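November, bird bench, morning

Pellet work from the Jorham roost. 14 pellets in the tray this time, all tawny owl by size and shape, apart from one that is too dark and shiny and may be barn owl. Put that one aside in its own tub with a query on the lid. The rest went in the low oven overnight and are ready to pull apart.

Started with the plain ones. Mostly field vole, going by the jaws, with a few wood mouse. One pellet had nothing in it but beetle cases and grit, same as we had from the Rebane side last winter. Kept the cases. Bones are in the small dishes, left to right in the order of the tray, so please don't shuffle them.

Soaking against dry pulling: I did 2 of them dry as a test. Quicker, but the skulls go at the cheek and then the teeth drop out and have to be matched up again. Going back to soaking for everything. Warm water, drop of washing-up liquid, leave until the fur slides off on its own.

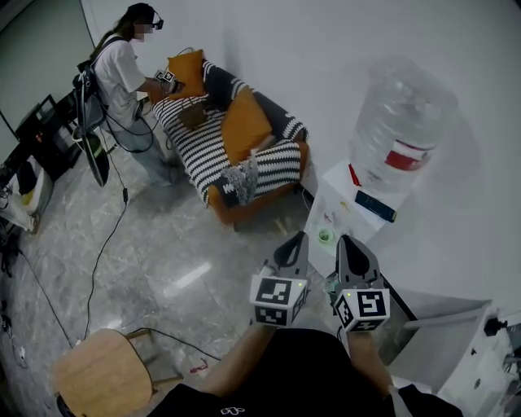 Wing feathers from the Brovitz wood next. These are moulted primaries picked up under the old beech, and I want them sorted by wing and position before anybody starts on wear. The left and right ones are easy enough from the curve of the shaft. The trouble is telling the tawny feathers apart by age, as the bars on a worn old one fade and run together at the edge. For the write-up I'd call a clean feather one where the bars stand out as plainly as the stripes on that black-and-white sofa throw, and anything less gets marked as faded. Crude, but two people ought to come to the same answer with it. The comb along the leading edge of the outer primary is still good on most. Lens needed for the smaller ones.

Nest box card for Unar is still wrong. It has the box at 800 m from the track and the map makes it 200. I think the first figure was paced from the car park instead of the gate. Have pencilled in 200 and left the old figure readable underneath. Needs checking on the ground before it goes in the main file.

Same box: lining is packed hard and smells of squirrel. No down in the sample, no pellet scraps, one bit of chewed hazel shell. I would not count it as used by owls this year. The entrance edge is gnawed too, so it may want a metal plate before spring.

Afternoon. First soaked batch came apart well. Shrew in one of them, red tips on the teeth, whole lower jaw on both sides. Nothing from any bird so far. Dark pellet still to do. Out of the fine forceps again, and the blunt pair is no use for teeth. Labels for the feather envelopes are in the top drawer, pencil only, as the ink ran on the last lot.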